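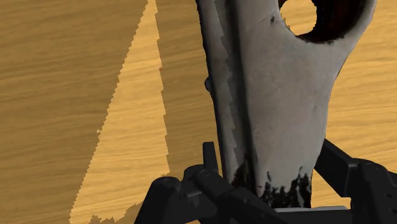 Foreign news often reaches us third-hand. A minister is said to have resigned or a border is said to be shut, and by the time the report gets to a Canadian reader it may have been translated, shortened and rewritten by several different desks. The method set out on this page is for checking a report like that before you quote it in a newsletter, a class paper or a letter to the editor. I work on paper, with the different versions side by side on a table. Pick your spot with some care, as small grey type is hard to compare when one sheet lies in a bright strip and the next is in shadow, the way the wood is lit here with its darker area at the far left. Even light is better than strong light.

What you need

A printer, or a notebook if you don't mind copying. Two pens in different colours. A browser with a translation tool. An evening for a complicated story, less for a simple one.

Step 1. Save the report as you found it

Print the page or save it as a PDF before you do anything else. News sites update their stories, and many of them don't mark what has changed. Write the time you saved it in the top corner, with the time zone. If the story is from a country nine or ten hours ahead of you, "yesterday" in the text may not be your yesterday.

Step 2. Underline every attribution

With the first pen, underline each phrase that says where a piece of information comes from: "according to state media", "a spokesperson said", "local reports say". With the second pen, underline each factual claim that has no attribution at all. In a short wire story there may be very few of these. In a rewritten one there can be a lot, and those are the ones you will spend your time on.

"According to reports" counts as unattributed for our purposes. Mark it with the second pen.

Step 3. Work back to the first version

Copy an unusual phrase from the story, put it in quotation marks and search for it. Sort by date if your search engine allows it. You are looking for the earliest appearance. Go through the results page by page and note the outlet and time for each one.

I did this last March with a story about a provincial governor who was said to have closed 44 polling stations. My first search gave 78 pages carrying the same two paragraphs. All of them led back to a single post on a site called Drutance, and the post cited a radio interview. Seventy-eight pages looked like a lot of agreement, but there was one source.

Step 4. Read the original language version

Find the report in its own language and run it through the translation tool one paragraph at a time. Whole-page translation is faster but it makes it harder to match a sentence to its source. Keep the original open beside it.

Watch for these:

Titles. "Secretary", "minister" and "deputy" don't line up neatly between countries. Look up what the office does before you decide how senior the person is.

Verbs. Some languages have a verb form for things the writer has heard but can't vouch for. Translation tools tend to drop it, so "is said to have left" becomes "left".

Numbers. A comma and a decimal point swap places in much of Europe and Latin America. Check any figure against the original digits.

Names. Search under every spelling you can find. Simões turns up in English copy as Simoes and Simóes, and a search for one may miss the others. Try it with and without the accents.

In the polling station story, the radio interview was in Portuguese. Gilmar Guimarães, who used to teach translation at the Wesstead evening college, listened to the clip for me. The governor's office had talked about 44 stations being "moved", with a list of new addresses to follow. The word had been turned into "closed" in the first English version and it stayed that way.

Step 5. Look for an official record

Governments publish more than people expect. Try the gazette, the ministry's press page and the electoral authority. If the site is slow or won't load, try again in the morning, their time. An official record is not proof that something is true, but it does tell you what the government says it has done, and you can quote that safely with the date and document number. In my case the notice was number 364 and it had the full list of addresses.

Step 6. Find someone who would disagree

An opposition party, a union or a local paper with a different owner. See whether they dispute the fact itself or only the reason for it. The opposition here, and a regional paper called Tresonetti, both accepted that the stations had been moved - their complaint was that 32 of the new ones were too far from a bus route. That was a better story than the one I started with.

Step 7. Write it down

Go back to your printout. Beside each underlined claim write one of three things: confirmed, single source, or not found. Use only the confirmed ones without a qualifier. For a single source, name it. Leave out whatever you couldn't find, even if it is the most interesting line.

Keep the printout with your notes. If a reader writes in to question something, you can tell them which version you worked from and when you saved it. If the original outlet issues a correction later, print that too and staple it to the back.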